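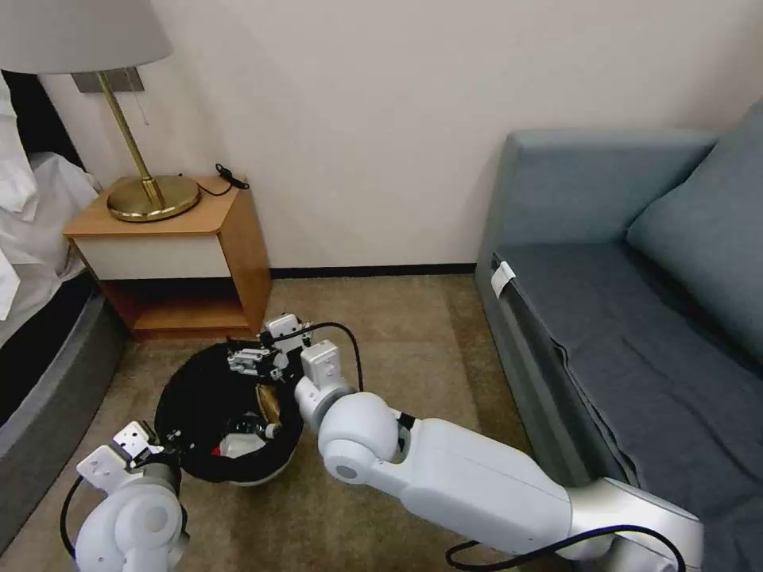

Issue 11

The Bin at the Foot of Everything

Hotel people will talk to you for an hour about pillows. They have opinions on thread and feathers and whether a bed should wear grey or white. Ask them about the bin and they look at you as if you'd asked about their feet.

I have been staying in small rooms for most of my working life, and I have come to judge them by the wastebasket. A round black one, of the sort you can find in half the rooms in the country, holds perhaps a night and a half of an ordinary person. A crumpled wrapper goes in, then whatever you bought at the station, and by the second morning you are balancing things. The manufacturers seem to believe that guests produce only tissues and the occasional regret.

Then there is the matter of where it lives. In July I spent three nights at the Pelupessy, a decent place with good towels, and on each of them I found the bin somewhere new. It was under the desk, then behind the bathroom door, then wedged beside the wardrobe, where only a child or a whippet could have reached it. I assume somebody had decided it was ugly. It was a bit ugly. But a bin that can't be found isn't doing much for the look of the room either, once the wrappers start to collect on the bedside table.

My friend Melati Wibisono ran the housekeeping at Bivside for years and holds that you can tell everything about a guest from the floor. She had 30 rooms to get through and no patience with my theories. Her view is that people have perfectly good aim until they pay for a room. At home they will cross the kitchen to throw away a teabag. Give them a key and a carpet, and a crisp packet can come down a foot from the bin and stay there until checkout, as though the distance were somebody else's department.

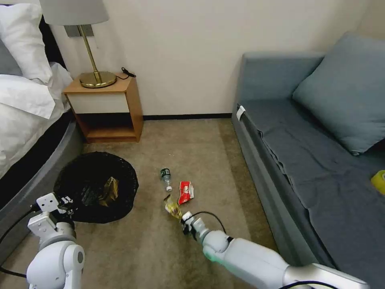

I put it to her that the carpet was partly to blame. Beige forgives a great deal. You drop a wrapper on it at eleven at night and it looks almost settled by morning, whereas on bare boards it would skitter about and shame you. She said that was exactly what a man who left wrappers on the floor would say, and I have not raised it since.

What I will defend is the open bin, in plain sight, in the middle of things if need be. I don't want a lid. I don't want a pedal, or one of those swinging flaps that hands your rubbish back to you. The Flirnard chain went over to lidded bins in all its rooms a while ago, in brushed metal, very smart, and every one I have met had an empty bottle standing on top of it. Guests had looked at the lid, thought about it, and put the bottle down.

I would also like the liner folded properly over the rim. A liner that has slid to the bottom is no use to anyone, and one that stands up in a stiff collar makes the whole thing look like a clergyman. Melati can do a good fold in three seconds and regards it as the one part of the job she misses.

As for the wrappers, I have reformed, up to a point. I now do a round of the room before I leave, bent double, collecting my own litter from between the bed and the sofa. It takes less than a minute. There is usually a bottle, and there is always one small white thing that I can't identify and don't remember bringing. I pick it up anyway. Then I put the bin back where I'd want to find it, out on the carpet beside the bed, and I expect that within the hour someone comes in and hides it again.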